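Clondano sorting room: where we are in July

Hi all! Quick one from me. The Flilholm money has now covered 56 sessions, and we've spent 3,000 of the grant, mostly on tables and shelving (the shelves are great, by the way). Donated odds and ends still go through the gray metal bin first, so a blue hairbrush can easily end up in there with something red and six-sided.
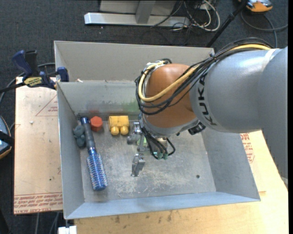

Still to do

Labels for the Kassa shelves, and 30 more tubs from Ikbridge.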